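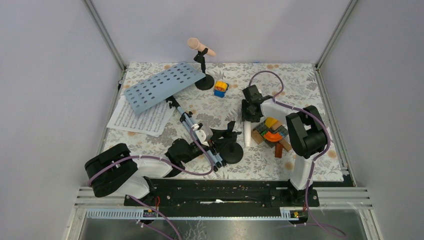
Setting Up a Small Music Stand on a Table

A tabletop stand takes up less room than a floor stand, but it tips easily if you rush the setup. I use one at home for short practice sessions.

What you need

A small stand with a perforated desk, a few sheets of music, and a clear patch of table. Mine is a Moya.

Steps

1. Move the microphone and anything else you don't want knocked over toward the back.

2. Take the sheet music off the desk and lay it to one side. Never adjust the height with pages on it.

3. Lay the stand down and hold the legs near the base. Pull the rod out a little at a time, then tighten it.

4. Stand it up and let go slowly. If it leans, lay it down again and check the joint where the rod meets the base.

5. Tilt the desk back slightly and put one sheet on it. Add the rest once it holds – two or three pages is plenty. 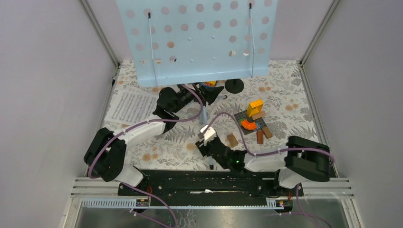
Light blue perforated desk, with sheet music and building blocks on the same table.

If you share the table with kids' toys, keep the bricks away from the base. A single brick under the edge will make the whole stand rock.

On a printed tablecloth, smooth out the wrinkles first. Araceli Sepúlveda puts a square of shelf liner under hers, and it slides a lot less.

Updated January 15, 2019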